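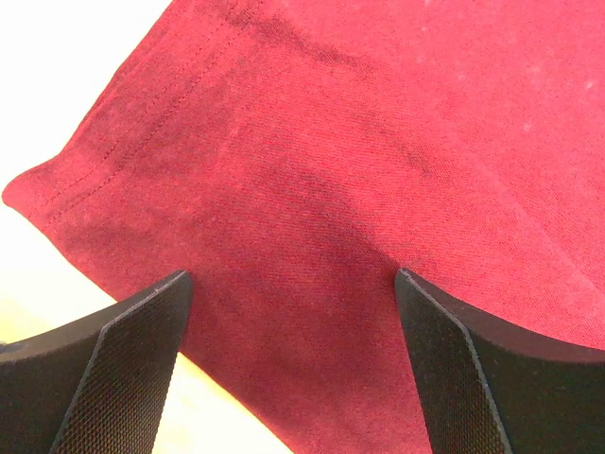
**Speed limits when people share the table with the arm: what is your rule?**

**lefteris_p**
Hello all. We fold and sort knitwear with two-finger grippers at Kouris, and I am writing the good practice sheet for our operators. My draft says: arm speed at most 150 mm/s while a hand can reach the table, 100 mm/s in the last part before the fingers touch cloth. My colleague thinks it is too slow and people will switch it off. What do you use?

**vkaraman**
Your two numbers are fine as a start, but a speed is only half of the rule. You must also write the closing force and who is allowed to change it. In our place the force value was in a file that everybody could edit. I found it at three different values in one week.

**lefteris_p**
Thank you, this is missing in my draft. I will add a line for it. Is a password enough?

**vkaraman**
For me yes, if the change is also written in the log with a name.

**Loubna_S**
I do not agree that one number is good for all cloth. With red knit like the piece under your fingers, the double stitched hem is much thicker than the middle. If the operator sets the force on the hem, the single layer gets pulled. We write the rule per zone: hem, body, seam. And the operator tests on the body first.

**bakalis**
Per zone is too much paper, sorry. Operators will not read three tables. One low force, and if the hem slips, the arm tries again. Simple rule, people follow it.

**Loubna_S**
Trying again is also a risk, because the person thinks the arm is finished and puts the hand in. This happened to us in September. No injury, but I had to write the report.

**bakalis**
OK, that is a fair point. Then the retry needs a signal before it moves. We have a lamp from Droveck for this, but I admit it is not in our written rules, only in our habit.

**vkaraman**
A habit is not a rule :) Please write it.

**athina.a**
One small thing for the sheet: finger pads. Ours have a fine grid of bumps and it collects lint. We clean them every 30 cycles with a dry brush, power off, and no air gun. Some people here say 30 is too often for smooth cloth. For knit I would keep it.

**lefteris_p**
My second draft now has: the two speeds, force locked and logged, lamp before each retry, pads cleaned with power off. About the zones I am still not decided. I will try two zones, hem and body, with the evening shift and write the result in this thread.

**Loubna_S**
Two is better than one. Please put the seams with the hem, not with the body.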